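Chapter 8
Good Practice in Shared Work Areas

What this chapter covers

Rules and standards in robotics, and who they are written for
Setting out a work area before recording starts
Harnesses, cables and hand-held grippers
Keeping a session record
Stopping work

8.1 Why a chapter on rules

Most of the rules that students meet first in robotics are about large machines. They deal with fences, light curtains, emergency stops and the speed at which an arm may move when a person is near it. Those rules matter, and Chapter 9 deals with them. But a good deal of the work that goes into a modern robot is done by people, with their own hands, before any arm moves at all. Someone wearing a harness and holding a pair of grippers picks things up, puts them down and passes them from one side to the other. The movements are recorded and used later for training.

This kind of work falls between several sets of rules. It is not machine operation in the usual sense, so the machine safety standards say little about it. General workplace law does apply, as it does to any job in which people stand, bend and lift, but it was not written with grippers in mind. For that reason many sites write a code of practice of their own. In this chapter we use the Ernham code, which was drawn up by Radomír Šindelář and Stella Rashidi for a group of small workshops and was last revised on July 5, 2018. It is short and the wording is plain. Your own site may have a different one, and where the two disagree you should follow your own.

8.2 Must, should and may

A code of practice uses a few small words with care. "Must" marks a requirement. If it is not met, the work does not start. "Should" marks a recommendation, which can be set aside if there is a good reason and the reason is written down. "May" gives permission and nothing more.

Students often read "should" as a weaker "must" and leave it at that. The difference lies in the paperwork. A site that departs from a "should" has to be able to show who decided this and when. Tumaini Ondieki, who inspected sites under the Ernham code, found that missing notes of this kind were the most common fault in her reports, ahead of any fault with equipment.

8.3 The work area

Work of this kind is usually done in ordinary rooms with furniture and fittings in them, and several people may be busy in the same room at once. The code asks for three things before the first recording of the day.

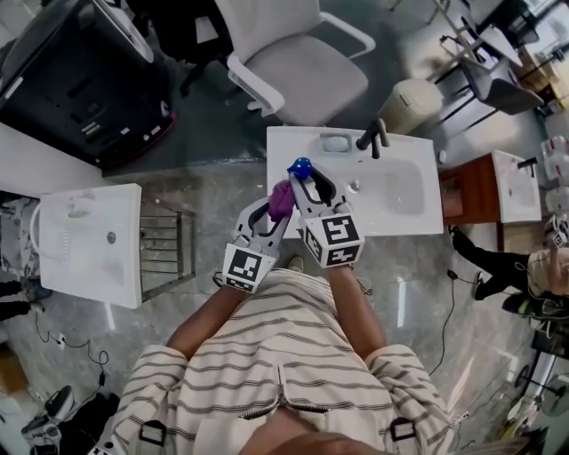

First, each person must have a standing place from which the task can be done without stepping backwards. A person looking down at their hands does not see what is behind them. Where two standing places are close together, the people using them should agree who moves first when a task ends.

Second, cables must be kept out of the standing place. They may cross the rest of the floor if they lie flat and are taped or covered wherever people walk. A cable that has to reach the wearer should come from behind and have enough slack for a full turn of the body.

Third, objects used in the task should be kept to one side in a container and brought out as they are needed. Small round objects need particular attention, as they roll when dropped. The person holding the grippers must not chase a dropped object. A second person picks it up, or the recording is stopped.

8.4 Harness and grippers

The harness must be fitted by the wearer and checked by someone else. Straps should lie flat, and buckles should be closed and within the wearer's reach. No one may wear a harness for more than 40 minutes without a break.

Grippers are checked for cracks, loose fingers and worn pads. If printed markers are fitted, they must be clean and undamaged, and a marker that has begun to peel is replaced before work and not pressed back into place. The Wovier checklist, reproduced at the end of this chapter, sets these checks out in the order in which they are done.

8.5 A case from the Nyaga workshop

In March the Nyaga workshop recorded 230 sessions of a task in which small items were passed from one gripper to the other. Idrisa Simiyu kept the session record. Part of the way through the month he noticed that 2 wearers had written "sore wrist" in the remarks column on the same afternoon. Neither had stopped work. The code says that a wearer may stop at any time, and both knew this, but each had wanted to finish the list of tasks.

The workshop made one change. The list was no longer given to the wearer. It was held by the second person, who read out one task at a time and asked before each whether to go on. Melaniia Demchenko, who managed the workshop, entered the change in the site file with her name and the date.

As you read the next section, which deals with the session record in detail, keep this case in mind and note which entries allowed the problem to be found.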